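Amaral to open second repair shop in Rostley

Household repair firm Amaral will open a second shop in Rostley this August, creating 30 jobs. The Rotcombe branch stays open as normal.

The new shop will take in kettles, lamps and small furniture, with most repairs priced under £80.

"People in Rostley have been asking us for this for years," said Kyriaki Karras, managing director. 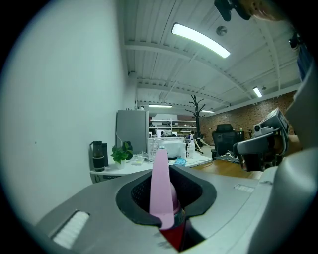 Bookings open at 9am on launch day – the first 200 customers will pay no inspection fee.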